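Imprimir | Enviar por correo

Lykkegaard Planner 2: rápido, pero no tanto

Promete planificar empujes sin ajustar nada a mano. Tras 398 intentos, no me convence. La percepción separa bien los colores; cuando dos piezas se tocan, el planificador duda y recalcula. La documentación es pobre y la licencia, cara. 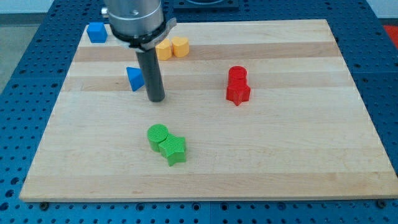 ¿Funciona sin GPU?
Con CPU también arranca, pero cada plan tarda 274 ms.

Védís Laxdal

Relacionados
- Undidwood: calibrar sin tablero
- Simuladores de contacto, a prueba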